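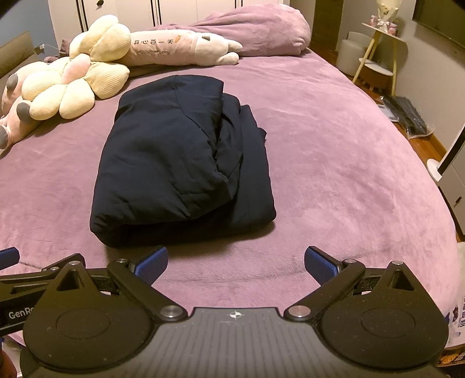

One reader in Castoton wrote in to ask whether a learning system really needs to see the same chore that many times, and wouldn't a few good ones do? A few good ones help a lot! But a jacket never folds quite the same way twice, and every bedroom has its own light and its own clutter, so we keep going. The Puvside group has now sent in 92 folding examples from 8 homes, all recorded with the hand-held gripper, and the goal is 1000 by the end of February. Slow folds count, and so do the ones where a sleeve slips out and you have to tuck it back in (we love those). If you'd like a turn with the gripper, sign up through the Flolico page and tell us which evenings suit you. Puffy coats especially welcome!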